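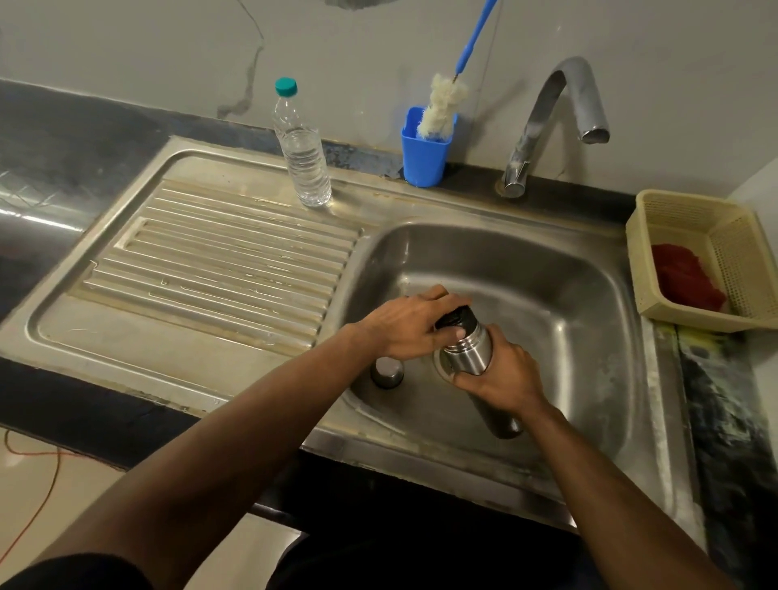 4.3 Comparing grippers on the flask task

Skernier Bench Guide > Part 4: Trials at the sink > 4.3

This section sets out how to compare two grippers on the flask task. The reference for the task is a person working with both hands: one hand holds the flask by the middle of its body and the other is placed over the cap. The two arms are to be set up to take these same parts. Complete the arm set-up in section 4.2 before starting.

Before the trial

1. Fit the first gripper to both arms. Do not mix gripper types within a trial.
2. Check that the splash covers are closed over both wrists.
3. Place the flask in the basin and stand the small steel cup to the left of it. Keep bottles and brushes on the drainboard or the back rim, clear of the path of the arms.
4. Set the head camera so that the whole basin and the drainboard are in view. Glare from the steel may hide the edge of the cap. If it does, lower the exposure before moving the camera.

CAUTION: The spout stands over the basin from the back ledge. Enter it in the controller as a fixed obstacle. An arm lifted straight up from the basin may strike it.

Running the trial

5. Load program 2199 on the Clukitz controller and select "Hold and turn".
6. Bring the right gripper to the middle of the flask and close it slowly. The flask may be held at a slight tilt, with the lower end towards the floor of the basin.
7. Lower the left gripper over the cap with the fingers spread. Stop when all fingers are in contact.
8. Turn the cap until it is free, then lift it clear and put it down on the drainboard.
9. Record the result as complete, slipped or stopped. A trial in which the flask body turns with the cap is recorded as slipped.
10. Repeat from step 3 until the trial sheet is full. Fit the second gripper and begin a new sheet.

Note: The Malhotra soft-finger gripper needs a pause of 500 milliseconds between contact and turning. The Vodovus parallel gripper does not. Leave the pause switched on for both, so that the times may be compared.

Note: Polished steel offers little hold when wet. Dry the finger pads between trials, and do not raise the closing force to make up for a wet pad.

CAUTION: Press the stop button and wait for the amber light before reaching into the basin.

Completed sheets should be sent to Precious Shabalala. Requests to change the closing force must be approved by Narendra Sengar before the next trial is run.

Skernier Bench Guide, issued May 2022 | Contact: Bench Support, Skernier | Back to top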